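Blue tape grid on a paper-covered table: lines drift and the paper tears when I move them
Posted by Trinden_bench, September, in Work Surfaces and Layout

My table is covered in brown paper and divided into cells with blue tape. The paper tears whenever I reposition a line, and the cells do not stay the same size.

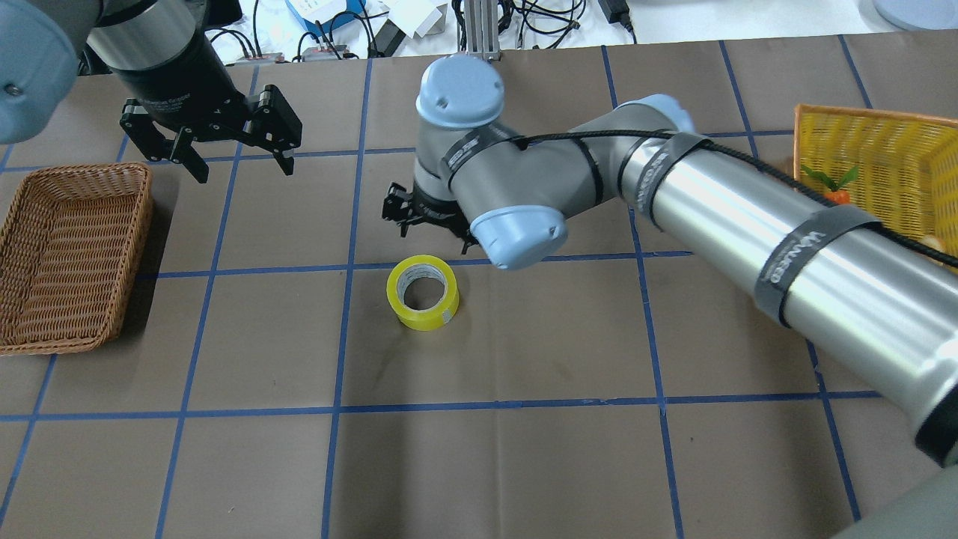
Kasside commented that the answer depends on how the paper is held down, how the lines were measured, and what sits on the grid, and that none of this was in my post. I have added it below.

The table is 1,743 mm long. The paper comes off a roll and is cut to 2,014 mm, so there is an overhang to fold under at each end. It is fixed with tape on the underside at the ends only. The long sides are loose. The paper is plain brown wrapping stock with no coating, and I do not know the weight.

The cells are used as fixed positions for small goods and supplies. Each thing has a home cell and gets put back there. Some are light (toy vegetables, mostly), some are heavier, such as a full roll of packing tape. The baskets stay at the ends, wicker on the left and yellow plastic on the right, and the wicker one is bigger than a cell, so it spans two rows.

What goes wrong:

The lines were straight when laid. After two weeks the worst one was 7 mm off at its far end, measured from the table edge. The paper has a slight wave along the front side. When I peel a line to correct it, the top layer of the paper comes up with the adhesive and leaves a fuzzy strip, and new tape does not hold on that strip.

I would like to keep the paper. The bare surface under it is white and shows every mark, and the paper can be thrown away when it gets dirty. Is there a way to lay this so it lasts a few months, or should the grid be on something else?

Posted by Imura_layout

You have two separate faults. They should be fixed in order, starting with the paper.

The drift. I doubt the tape is moving on the paper. Uncoated paper takes up moisture and grows, mainly across the width of the roll. With the ends fixed and the long sides loose, the growth has nowhere even to go and you get the wave you describe along the front. Every line stuck to that part of the sheet goes along with it. You can check this by making a pencil tick on the paper right beside the tape at the bad end. If the tick and the tape are both off by the same amount when you measure from the table edge next week, the sheet moved. If only the tape is off, the tape crept.

To fix the sheet:

Cut the paper the day before and leave it flat, unrolled, in the same room. Turn the curl side down.

Wipe the table and let it dry fully before the sheet goes on. A damp table will put a wave in the paper by itself.

Fix the middle of one long side first, then the middle of the opposite long side, pulling lightly. Then work outward toward the corners, alternating sides, as you would stretch fabric over a board. Do the short ends last. Fold the overhang under. On your figures it comes to 271 mm in total, or a little over 135 mm at each end, and that is plenty.

Do not pull hard. Paper that is stretched tight on a damp day will split at a corner on a dry one.

The lines. Mark from one corner only. If you measure each cell from the previous one, every small error is added to the next, and by the far end you can see it. Hook the tape measure on one end of the table, mark all of the positions along the front edge without moving it, and repeat along the back edge. Join the marks with a pencil and a long straightedge. The tape then goes along the pencil line, always with the same edge of the tape on the line. This last point matters more than people expect. If half of the lines are centered on the pencil and the other half are laid beside it, adjacent cells differ by half a tape width or more.

Lay the long lines first and the short ones across them. Unroll the tape a hand's width above the surface, line it up, and lower it. Do not stretch it as you go. Painter's tape has some give, and a stretched length will shorten again and pull up at the ends.

The tearing. Painter's tape is meant to release from painted walls. It makes no promise about raw paper fiber. Whatever you use, do these things when lifting it: fold the tape back flat on itself, pull slowly, and keep the pull parallel to the table. Pulling straight up is what lifts the fibers. If it has been down for weeks, warm it first with a hair dryer on low.

For the fuzzy strips you already have, there is no real repair. Rub them down with the back of a spoon and run the new tape slightly wider than the old, so that both edges land on sound paper. It will hold well enough until the next change of sheet.

Posted by Sulemana_shopfloor

just use marker on the paper. no tape no tearing. if you get a line wrong flip the sheet over. blue marker if you want blue

Comment by Trinden_bench

I tried marker on an earlier sheet. It bled through to the table and took some scrubbing. I also move lines more often than I change sheets, so the old ones stay visible next to the new ones.

Posted by Kasside

Agree with Imura_layout on the paper. I would change two things.

First, the grid does not have to be taped directly to the face you want to protect. Before laying the grid, put a single strip of low-tack tape under each long line, pressed lightly, and then build on top of it. When a line has to move, the upper layer lifts off the lower one and the paper is left alone. It doubles the tape used. It also doubles the height of the ridge, and light items put down across a line will rock slightly. For toy vegetables that may be a nuisance, for a roll of packing tape it makes no difference.

The second point is cell size. You say that one basket is bigger than a cell. That is a sign that the pitch was chosen from the table and not from the contents. I would measure the footprint of the largest item that has to sit in one cell, add a finger's clearance on all sides, and use that as the pitch. Anything larger gets a whole number of cells, and you leave out the line segment underneath it. A basket standing on a tape line wears through it. Wicker is the worst for this, as the base is uneven and the weight comes down on a few points. If you slide the basket instead of lifting it, it will roll the tape edge up in a short time.

For the same reason I would keep both baskets off the grid entirely if the table allows it. Give each one a blank margin and mark only the corners with a short L of tape. You will need that margin anyway when the sheet is changed and the lines have to be put back in the same places.

On putting them back: make a story stick. Take a flat strip of wood as long as the table, lay it along the front edge, and transfer every line position to it in pencil. Mark which end is left. Next time the layout takes a few minutes and no measuring, and the new grid will match the old one. A second, shorter stick does the depth.

I would not expect months from bare wrapping paper under daily use. Plan on changing it when the surface goes fuzzy, and write the change on the underside of the overhang so that you learn what the real interval is. If you need longer than that, a heavier kraft stock is the next step, and after that a clear sheet over the paper with the tape on top of the clear sheet. The clear sheet solves the tearing completely. It also reflects overhead light, and rolls and other round things slide on it more easily than on paper. I went back to paper after trying it.

Comment by Trinden_bench

Did the pencil tick test. Tick and tape are off together, so it is the sheet. I have cut a new piece and it is lying flat for tomorrow. I will pull from the middle of the long sides as described and make the stick from the new marks. Leaving the clear sheet for now.

Comment by Imura_layout

Put the ticks on the new sheet too, at the front corners and at the middle of the front edge. Check them before you blame the tape.

Contact the moderators | Copyright Work Surfaces and Layout contributors | Back to top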